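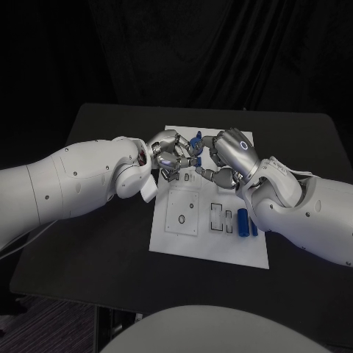

How a computer learns to sort blood cells

Written by Zsófia Rácz. Checked by Ferenc Simon, Brarnthorpe Hospital Laboratory.
Updated 2025-04-13
Reading level: ages 9 to 12

Words in capital letters the first time they appear are explained in the list at the bottom of the page.

What is in blood

Blood is a liquid with cells floating in it. The liquid is called PLASMA and is pale yellow. Most of the cells are red blood cells, which carry oxygen from the lungs to the rest of the body. There are also tiny pieces called platelets, which help a cut to stop bleeding.

White blood cells are much less common than red ones. They deal with germs. There are several kinds, and each kind has its own work. NEUTROPHILS swallow bacteria. LYMPHOCYTES include the cells that make antibodies, which stick to germs and mark them for attack. Monocytes are large cells that clear up germs and dead material. Eosinophils and basophils are rarer, and both are involved in allergies.

When a person is ill, the amounts of these cells can change. Many bacterial infections cause the number of neutrophils to go up. Many viruses cause the number of lymphocytes to go up. A doctor who knows the amounts has a clue about what is wrong. It is only a clue, and other tests are normally needed as well.

Looking at cells

A drop of blood is placed near one end of a thin piece of glass called a slide. A second slide is used to spread the drop into a layer so thin that the cells lie side by side. This is called a BLOOD FILM. The film is left to dry. It is then treated with a STAIN, a mixture of dyes. Without the stain, white blood cells are almost colourless and hard to see.

Different parts of a cell take up different dyes. The middle part, called the nucleus, turns purple. The rest of the cell may be pink, blue or nearly clear. Some cells contain small grains, and the colour of the grains helps to show which kind of cell it is.

A neutrophil has a nucleus divided into several lumps joined by thin threads. A lymphocyte usually has a round nucleus that fills most of the cell. A monocyte often has a nucleus shaped like a kidney bean. An eosinophil has orange or pink grains. A basophil has dark purple grains, and there may be so many of them that the nucleus is difficult to make out.

A trained person can look down a microscope and name each white cell in turn. The work is slow, and the person must concentrate throughout. Laboratories have therefore used machines to help with counting cells for many years. Sorting cells from pictures by machine is a newer job.

Turning a cell into numbers

A computer does not see a picture in the way a person does. A digital picture is a grid of very small squares called PIXELS. Each pixel is stored as three numbers: one for the amount of red, one for green and one for blue. A picture of a cell is, to the computer, a long list of numbers.

At Brarnthorpe the pictures come from a microscope called the Bodnár, which has a camera fixed to the top. The slide is moved a small distance, the camera takes a picture, and the slide is moved again. A simple program then looks for purple patches, as these are likely to be nuclei. It cuts out a square around each patch, so that there is one white cell in each small picture.

Two ways to write the program

The first way is for a person to write down rules. The laboratory's older program, Pullov, was made like this. Its rules looked something like the following:

If the nucleus has three or more lumps, call the cell a neutrophil.
If the nucleus is round and fills most of the cell, call it a lymphocyte.
If there are many orange grains, call it an eosinophil.

Rules of this kind are easy to read and easy to check. The trouble is that real cells vary. A neutrophil may be lying so that two of its lumps overlap. A lymphocyte may be squashed against a red cell and look dented. The stain may be darker on one day than on another, so that orange grains look red. Every new case needs a new rule, and in time the rules begin to disagree with each other.

The second way is to give the program many examples and let it work out its own method of telling them apart. This is called MACHINE LEARNING. The newer program, Olov, was made like this.

Training

Olov began with 816 pictures of single white cells. Two laboratory scientists had already looked at every picture and agreed on the name of the cell. The name attached to a picture is called a LABEL. The pictures and labels together are called the TRAINING SET.

Inside the program is a very large number of settings. You can think of each one as a volume knob that may be turned up or down. At the beginning the knobs are set at random, and the answers are no better than guesses.

Training goes through these steps:

1. The program is given a picture.
2. It gives an answer, such as "lymphocyte".
3. The answer is compared with the label.
4. If the answer was wrong, or right but not very certain, the knobs are all turned by a tiny amount, in the direction that would have made the answer better.
5. The program is given the next picture.

The whole set is used many times over. The changes at each step are small on purpose. Large changes would make the program good at the last picture it was given and bad at the ones before.

After training, some of the knobs respond to edges, some to patches of colour and some to combinations of shapes. No person chose these. It can be hard to say exactly why the program gave a certain answer, and people are still working on ways to find out.

Why the balance of the training set matters

Of the 816 pictures, 445 were neutrophils. That is nearly 55 out of every 100. This is not surprising, as neutrophils are the most common white cell in the blood of most healthy adults.

It does cause a difficulty. Imagine a lazy program that answers "neutrophil" every time. On these pictures it would be right more than half of the time without having learned anything. It would also miss every basophil.

There are several ways to deal with this. More pictures of the rare cells can be collected. The rare pictures can be shown to the program more often. They can also be turned round or flipped over to make extra examples, since a basophil is still a basophil when it is upside down. Another method is to count a mistake on a rare cell as a bigger mistake, so that the knobs are turned further.

Testing

A program must be tested on pictures it was not trained on. Suppose your teacher gave you a list of spellings to learn and then tested you on the same list. A full score would show that you had remembered the list. It would not show whether you could spell other words.

A program can also remember its training pictures too closely. It may pick up details that have nothing to do with the cell, such as a speck of dust that happened to be on several slides. This is called OVERFITTING. An overfitted program scores well in training and badly in testing.

The pictures kept back for testing are called the TEST SET. They should come from different people's blood, and if possible from slides stained on different days.

It is also useful to look at each kind of cell separately. A program may miss a cell that is there, or it may report a cell that is not there. These are different mistakes and they have different results for the patient. One score for everything can hide both of them.

Who makes the decision

Olov does not tell anyone whether they are ill. It puts the cells into groups and shows the groups on a screen. With each cell it gives a number for how certain it is. Cells with a low number are placed in a separate group marked "unsure".

A laboratory scientist looks at the groups, moves any cell that is in the wrong place and names the unsure ones. If anything looks unusual, the scientist goes back to the microscope. The result is then sent to the doctor, who considers it along with how the patient feels and what other tests have shown.

Some cells are seen so seldom that the training set contained none of them. The program has no label for such a cell. It may still try to put it into one of the groups it knows, and a person has to notice.

Try it with buttons

You need a box of mixed buttons and a friend.

Choose two groups, but do not tell your friend what they are. You might pick "buttons with four holes" and "all other buttons". Hold up one button at a time. Your friend says "group one" or "group two", and you say whether the answer is right. Carry on until your friend stops making mistakes.

Now ask your friend to explain the rule. Sometimes the rule will be different from yours. If all your four-hole buttons were large, your friend may have been sorting by size. Find a small button with four holes and try again.

Word list

BLOOD FILM: a thin layer of blood spread on a glass slide.
LABEL: the correct name attached to a picture.
LYMPHOCYTE: a white blood cell, usually with a round nucleus.
MACHINE LEARNING: making a program by giving it examples to learn from.
NEUTROPHIL: a white blood cell with a nucleus in several lumps.
OVERFITTING: remembering the training examples too closely.
PIXEL: one small square of a digital picture.
PLASMA: the liquid part of blood.
STAIN: a mixture of dyes used to colour cells.
TEST SET: pictures kept back to check the program.
TRAINING SET: pictures and labels the program learns from.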